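Home | Guides | Workshop | Storage | Contact

How to Coil, Label and Store Thin Cables

Posted Friday, November 3, 2023
14 comments | 131 shares

Thin cables fail most often at the plug end, where a tight wrap puts a sharp bend in the conductors. The method on this page applies to USB leads, small power leads and thin audio cables. It does not apply to extension cords or anything carrying a heavy load, which need a larger coil and a different tie.

You will need hook-and-loop ties, a roll of wrap-around labels, a fine permanent marker and a set of shallow bins. We use Stuver ties in the short length. Any brand with a slot at one end will do.

Step 1. Prepare the cable

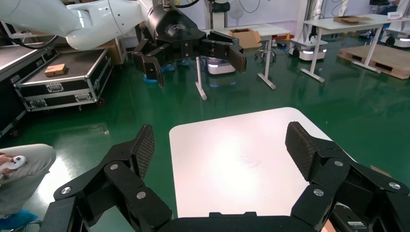 Unplug both ends and lay the cable out straight before coiling. Work on a surface that will not snag the jacket. A white tabletop with rounded corners suits this well, as a dark cable shows up clearly against it and there is no square corner to catch on. Run the cable through a dry cloth from one plug to the other. Stop at any flat spot, split or stiff section. A cable with a split jacket goes to recycling and should not be taped and returned to stock.

Step 2. Coil it

Hold one plug in the weaker hand with 4 inches of cable left free. Form the first loop in the natural direction of the jacket. Make the second loop with the wrist turned under, so that the cable crosses behind itself. Alternate the two loops to the end. This is the over-under coil, and it keeps twist from building up along the length.

Do not wrap around the elbow. Do not pull the last loop tight over the others.
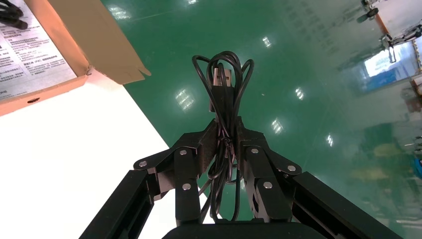
Coiled black cable, held upright.

Step 3. Tie and label

Pass the tie through its own slot around one strand, near the free end, so it stays on the cable when the coil is opened. Close it around the full bundle with enough slack to slide a finger under.

Put the label 2 inches from the plug. Write the connector types first, then the length, then the stock number. Our numbering is a single run with no letters. The last cable entered in September was 1072.

Step 4. Store by connector

Sort by connector type first and by length second. Color is not a useful sort key when most of the stock is black. Lay coils flat in the bin, no more than three deep.

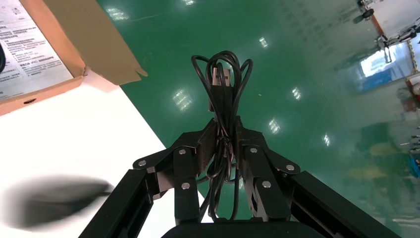

Long thin cables can be folded into a flat bundle if the bin is too narrow for a round coil. Keep the folds loose and place the tie at the middle. Check folded bundles twice a year and refold them at different points. The Costport store room keeps its folded stock in a separate bin marked for this purpose.

Related: Iletti Bin Sizes | Erraji Label Stock

Back to top
© 2023 Costport Workshop Guides. All rights reserved. Contact us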